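Brerkel 双臂示范采集 常见问题

首页 > Brerkel > 操作员 > 常见问题

这一页回答操作员和合作单位常常写信来问的问题。内容只适用于 Grolley 实验室的 Brerkel 项目，别的项目有自己的规定，请不要混用。中文版由我们自己写，如果和英文版有不同的地方，以英文版为准，也请您告诉我们哪里写得不清楚。

一、基本情况

Brerkel 收集的是什么？

我们收集双臂机器人在桌面上做简单操作的示范。每一条示范由一位操作员远程控制两条机械臂完成，系统同时记录相机画面、关节角度、夹爪开合和一句任务说明。以后这些记录会用来训练一个策略模型，让它看到画面和说明以后，自己决定手臂下一步怎么动。

一条示范在系统里叫做一个“片段”。本页后面都用这个词。

现在已经收集了多少？

七月的第一批一共有 710 个片段，全部经过了检查。第二批还在进行，数量等结束以后再公布。

任务说明有多少种？

目前有 41 种。每一种都是一句普通的话，例如“把黄色方块放到绿色方块的右边”，或者“用左手拿起方块，然后放下”。说明的文字由我们提前写好，操作员不需要自己想句子。如果您觉得某一句读起来有歧义，请在 Tronel 里点“说明有问题”，先不要录。

Tronel 是什么？

Tronel 是我们采集时用的录制软件。开始、停止、选择任务、给片段做标记，都在里面完成。它的界面有中文，但是有几个按钮还没有翻译，下面的表述里会保留英文。

Chauhan 又是什么？

Chauhan 是我们保存片段的文件格式，也是检查工具的名字。这两个东西用一个名字确实会让人糊涂，以前的文件已经这样写了，所以没有改。一般说“Chauhan 文件”指格式，说“过一遍 Chauhan”指检查。操作员平时只会碰到后者。

二、参加之前

我没有机器人方面的经验，可以做操作员吗？

可以。我们更看重动作平稳和愿意按照说明做。会用手柄的人学得快一点，但是打游戏的习惯有时候也会带来麻烦，比如喜欢很快地推到底再拉回来。机器人可以这样动，可是模型学到以后会一直抖。

需要练习多久？

正式录制以前，每位操作员要完成五个合格的练习片段。练习片段保存在单独的目录，不会进入训练集。合格与否由当班的技术人员判断，标准和正式片段一样。

如果练习的时候一直不合格，可以换一天再来，没有次数限制。

左撇子需要特别的设置吗？

不需要。两条手臂由两只手分别控制，您的左手控制机器人的左臂，右手控制机器人的右臂。任务说明会写清楚用哪一边；没有写的时候，请用离物体比较近的那一边。请注意，这一条和个人习惯无关，我们希望模型学到的也是“近的手去拿”。

可以戴眼镜、手表或者戒指吗？

眼镜没有关系。手表和戒指请取下来，它们有时会碰到控制器的边缘，让读数出现很小的跳动。这种跳动在录制的时候看不出来，检查的时候才会发现，那时整段都要重录。

三、录制的过程

一个片段从哪里开始，到哪里结束？

从两条手臂都在准备姿势、Tronel 显示 Ready 的时候开始。结束的时候，要求的物体已经放好，夹爪已经离开物体，手臂停住。请在手臂停住以后再等一下才按停止。许多新的操作员在松开夹爪的同时就按停止，于是片段里没有“放好以后”的画面，模型也就没有办法知道什么叫做完成。

一个片段可以有多长？

最多 30 秒。超过以后 Tronel 会自动停止，并把片段标记成 Timeout。Timeout 的片段会留下，但是不计入您完成的数量。

如果您发现某一种任务总是来不及，请告诉技术人员。可能是物体摆得太远，也可能是说明太复杂，需要拆成两句。

物体应该怎么摆？

每一个片段以前，Tronel 会给出一个摆放的大概区域。请把物体放在区域里面，位置和角度都要有变化。有的操作员很整齐，每次都把方块的边和桌子的边对齐，这样的片段看起来很漂亮，用处却比较小。模型如果只见过摆正的方块，遇到转了一个角度的方块，夹爪就会从错误的方向下去。

请让方块有的正、有的斜，有的靠近、有的分开。也不要故意摆成图案。

物体需要占满整张桌子吗？

不需要。每次只用一部分桌面就可以，剩下的部分空着没有关系。同一个操作员在一次值班里，应该换几次区域：左边、右边、靠近机器人的一侧、靠近桌子前沿的一侧。Tronel 的区域提示会帮您做这件事，只要您不跳过它。

方块之间可以互相碰到吗？

开始的时候，请留出夹爪可以下去的空间。任务说明里写着“推开”或者“分开”的除外。在移动的过程中不小心碰到别的方块，片段仍然有效，只要被碰到的方块没有掉到桌子外面。

为什么使用泡沫方块？

泡沫轻，夹得重一点也不会坏，掉下来也没有声音。颜色也容易分辨，任务说明可以直接用颜色来指。缺点是泡沫会变形，夹的时间长了边上会留下印子。有明显印子的方块请放进旧物盒，换一个新的。不要自己用胶带修补，胶带会反光。

同一种颜色有两个方块的时候，说明里只说了颜色，我该拿哪一个？

这个问题我们收到过很多次。规则是：两个里面任何一个都可以，但是一旦手臂开始向其中一个移动，就不要改变主意。中途换目标的片段会让模型学到犹豫。

如果说明里写了“左边那个”，左右按照机器人自己的方向来算。请看后面关于方向的问题。

另外一条手臂没有事情做，应该放在哪里？

让它停在桌面上方，不要收回去，也不要碰桌子。夹爪保持张开。请不要用空着的手臂做多余的动作，例如跟着另一条手臂一起上下移动。人的两只手有时候会这样不自觉地一起动，自己感觉不到，看回放的时候就很明显。

桌面脏了怎么办？

小的污点和磨痕不用处理，桌面用久了会有深浅不同的地方，模型应该习惯这些。泡沫掉下来的碎屑，如果很多，请在两个片段之间用干布擦掉。录制进行的时候，手不能进入工作区，无论为了什么。

可以移动桌子边上的东西吗？

桌子前沿夹着的东西、前面地面或者架子上的设备和线，请都不要动。它们会进入画面，位置变了以后，同一天的片段就会出现两种不同的背景。如果您发现线缆挡住了手臂的运动，请按停止，然后叫技术人员。

四、失败和错误

我把方块弄掉了，这一段要删除吗？

不要删除。请分成两种情况：

如果方块还在桌上，并且时间够，请继续做，把它重新拿起来，放到应该放的地方。最后选 Success，再勾选 Recovered。这种片段对我们很有价值，模型以后也会弄掉东西，它需要见过怎么补救。

如果方块到了桌子外面，请让手臂停住，按停止，选 Fail。不要用手臂去够。

Fail 的片段也会用来训练吗？

不会用来学动作。它们会用在另外一个小模型里，那个模型的工作是判断任务有没有完成。因此 Fail 的标记要诚实，多一点少一点都不影响您的评价。

我可以故意失败吗？

请不要。故意的失败和真的失败看起来很不一样，前者往往太干脆。如果我们需要某一种失败，会写进任务说明。

夹爪夹住了，但是夹得很歪，算不算成功？

看结果。物体到了说明要求的位置，并且稳定，就算 Success。夹得歪而没有掉，说明这个角度也可以用，模型知道这一点是好事。只有一种情况例外：夹爪的指尖压在桌面上，压得手臂有明显的变形或者报警。这时请选 Fail，并且在备注里写“压桌”。

手臂忽然停下来了，我什么都没有做。

一般是保护停止。请先松开两个控制器，看 Tronel 上面的提示，然后等技术人员来复位。不要反复按开始。这一段系统会自动标记成 Interrupted，您不用管它。

我选错了标记，还可以改吗？

在同一次值班里可以改，在 Tronel 的历史列表里点那一段，重新选择就可以。值班结束以后，请写信给我们，写上操作员编号和大概的时间。我们会看回放以后再改。

五、检查和筛选

“过一遍 Chauhan”的时候检查什么？

程序先检查可以自动判断的东西：相机画面有没有丢帧，关节数据和画面的时间是不是对得上，开始和结束的姿势是不是在允许的范围里面，任务说明是不是空的。

通过以后，由人看回放。看回放的人和录制的人不能是同一个人。他们主要看三件事：说明和动作一致不一致，标记对不对，动作有没有让人不舒服的地方。最后这一点没有很精确的定义，我们试过写一个定义，写得很长，大家的判断反而更不一样，后来就放弃了。

我的片段没有通过，会告诉我原因吗？

会。原因写在 Tronel 的历史列表里，值班结束以后第二天可以看到。最常见的几种是：

停止按得太早。
使用了说明以外的手臂。
移动速度前后差得太多，前面很慢，最后忽然很快。
开始的时候夹爪已经在物体正上方。

最后一种需要解释一下。有人为了节省时间，在按开始以前先把手臂移到方块上面。这样片段里没有“接近”的部分，而接近正是最难学的。

动作要多快才合适？

像您在别人家里拿一只杯子那样的速度。不用很慢，也不要赶。我们没有给出数字，有了数字以后大家会看着数字录。

每个人的动作都不一样，这样没有问题吗？

有一点不一样是好的。有的人先把夹爪转好角度再下去，有的人一边下一边转，两种都可以。需要统一的只有前面写过的规则：哪一边的手、什么时候开始、什么时候结束。除此以外请用您自己觉得自然的办法。

同一句说明，我应该连续录多少次？

请按照 Tronel 给的顺序，不要自己挑。顺序是打乱的，所以同一句话很少连着出现。以前我们允许连续录同一句，操作员越来越熟练，路线也越来越像，一批片段里面后一半几乎没有新的内容。

六、训练和使用

数据多久以后会用来训练？

一批片段全部检查完以后。中间我们会用还没有完成的数据做小的试验，目的是早一点发现采集的问题，比如某个区域的片段太少。试验的结果不对外公布。

模型会学到我的坏习惯吗？

如果坏习惯经常出现，会的。举一个例子：早期有很多片段在夹住以后会停一下再抬起来，那是操作员在确认有没有夹住。模型也学会了停，但是它停的时间有时很长，有时候就一直停在那里。现在我们请大家夹住以后自然地抬起来，看到没有夹住再下去一次。

录制的时候会收集我的声音或者脸吗？

不会。麦克风没有接入系统，相机对着桌面和手臂。片段里和您有关的只有操作员编号。如果您希望自己的片段不再使用，请写信，我们会从下一个版本里取走。已经训练好的模型没有办法单独去掉某个人的部分，这一点请在参加以前考虑。

外面的单位可以使用这些片段吗？

可以申请。请写明用途、需要哪些任务、由谁保管。我们提供 Chauhan 文件和一个读取的小程序。原始的相机录像只在有特别需要的时候提供。

请不要把我们的片段和您自己的片段合并以后，仍然叫做 Brerkel。合并当然可以，名字请换一个。

我们的机器人和你们的不一样，数据还有用吗？

要看差别有多大。如果也是双臂，也是平行夹爪，相机的位置差不多，画面的部分多半可以用，关节角度需要换算。单臂的单位通常只取其中一只手的片段，我们在文件里写了每一段主要用哪一边，可以直接筛选。

七、相机和画面

为什么要有一台固定的相机？

固定相机看得到整个工作区，两条手臂和全部物体的关系都在里面。检查的人看回放，主要也用这一路画面。它的位置请任何人都不要碰，擦镜头也由技术人员来做。

左和右到底按照谁的方向？

全部按照机器人的方向。固定相机从桌子的另一侧对着机器人，所以在画面里左右是反过来的：机器人的右臂出现在画面左边，左臂从画面右边伸进来。Tronel、任务说明、检查的备注，都用机器人的方向。

在下面的画面里，夹着红色小物体的是右臂，左臂的夹爪空着，停在桌面上方。几个泡沫方块都在画面的左半边，也就是靠近右臂的那一侧。如果说明是“拿起蓝紫色方块”，这里有两个可以选，角度也不一样，按照第三部分的规则，选定一个以后就不要再换。 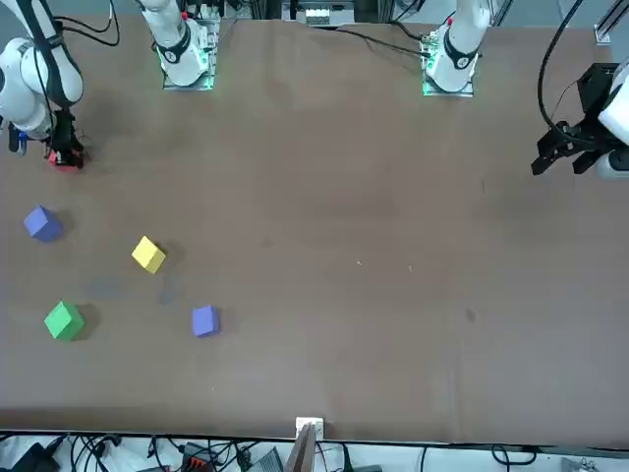 八、联系我们

还有别的问题，应该写给谁？

请用 Tronel 里面的 Feedback 按钮，或者写到项目邮箱，标题请以“Brerkel 操作员”开头。和某一个片段有关的问题，请附上片段编号，编号在历史列表的最左边一列。安全方面的事情请直接告诉当班的技术人员，不要写信等回复。

合作单位的申请表在“数据”页面，填写中文或者英文都可以。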